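Chapter 8
Memory and Storage: Where Your Files Live

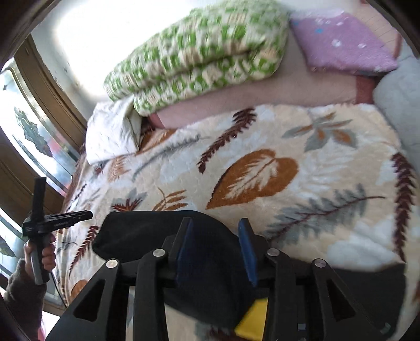 Figure 8.1 A black garment spread out on a leaf-print blanket.

Sooner or later, almost everyone who owns a phone or a laptop asks why it feels so slow, and the answer they get from a friend is usually "you need more memory." Well, maybe! The trouble is that people use that one word for two quite different parts, and in this chapter we'll take our time pulling them apart.

Memory holds whatever you are working on right now -- the letter you're typing, say -- and it is cleared when the power goes off. Storage keeps things until you delete them. We'll follow a small print shop, Rondari, as it picks new laptops for its front desk, and you'll meet it again in Chapter 9 when we turn to backups.

Before you read on, look up both numbers for your own device and jot them down. You'll want them for Exercise 2.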